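**Hervé Brunet** · septembre 2019

Fil sur le pliage des débardeurs. J'en avais parlé en août et plusieurs personnes ont demandé la suite.

---

Je précise pour le matériel : un panier en plastique ajouré, un tapis à motif de feuillage pour avoir une surface propre, et du linge sans manches. Pas de planche à plier. J'ai essayé celle de Manusby, elle est trop large pour un débardeur et les côtés retombent au mauvais endroit.

---

Premier point, le sens. On plie d'abord dans la longueur, bretelle sur bretelle, encolure vers le haut. On obtient une bande longue et étroite. Si on commence par replier le bas sur le haut, les bretelles partent chacune de leur côté et il faut tout reprendre. 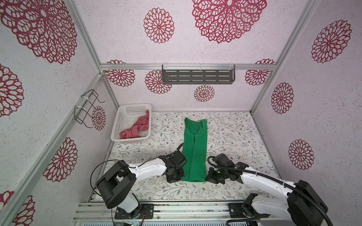 *Le débardeur vert plié en long, le rose dans le panier.*

---

À ce stade on lisse avec le plat de la main, de l'encolure vers l'ourlet. Un seul passage. Le jersey se détend si on insiste, et la bande finit en biais.

---

Ensuite on replie la bande. En deux pour une étagère, en 3 pour un tiroir. Mes tiroirs viennent de chez Rivine, 600 mm de large et 300 mm de profondeur. En 3, le débardeur tient debout dedans. En deux, il dépasse et il accroche quand on ferme.

---

L'encolure très échancrée pose un problème à part : les bords se chevauchent et font une épaisseur d'un seul côté. Je rabats les bretelles sur le corps avant de replier le reste. On perd un peu en netteté, mais la pile ne penche plus.

---

Deuxième point, l'ordre. Je termine une pièce, je la pose à plat dans un coin au fond, et seulement après j'étale la suivante au milieu, bretelles vers le mur et ourlet vers moi. Deux vêtements ouverts en même temps sur le tapis, c'est la meilleure façon de les froisser tous les deux.

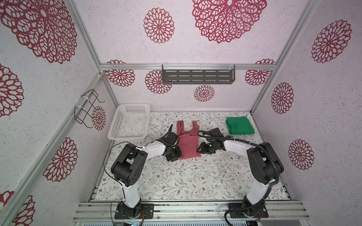 Pour l'ourlet, je tire légèrement vers moi avant le premier pli. Les ourlets en côte remontent au lavage et laissent une ondulation qu'on retrouve ensuite dans toutes les épaisseurs.

---

Le panier reste au fond à gauche. Je suis droitier, j'avais commencé par le mettre à droite et je passais mon temps à le cogner avec le coude. À gauche, je prends d'une main et j'étale des deux.

---

Sur le panier lui-même : ajouré, léger, rectangulaire. J'en avais un rond en tissu, de chez Mallet, qui s'affaissait dès qu'il était à moitié vide. Il sert maintenant pour les pinces à linge.

---

Pas besoin de viser le rectangle parfait. Un coin rentré ou un bord un peu de travers ne se voit plus une fois la pièce rangée. Je corrige si le pli fait une bosse, sinon je laisse.

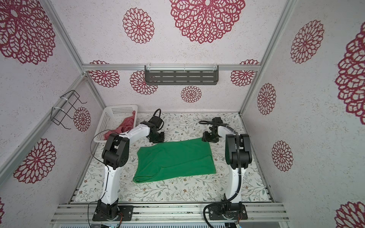
Est-ce qu'il faut repasser avant de plier ?

Pour le coton fin, je ne repasse plus. Je secoue la pièce à la sortie de la machine, je la fais sécher à plat et je la plie dès qu'elle est sèche.

---

On m'a aussi demandé pour les séparateurs de tiroir. J'ai ceux de Ziteck, à ressort. Ils tiennent bien sur un fond en bois brut et glissent sur un fond verni. J'ai mis un bout d'antidérapant sous chacun.

---

Les t-shirts à manches longues feront l'objet d'un autre fil, la méthode est différente pour les épaules.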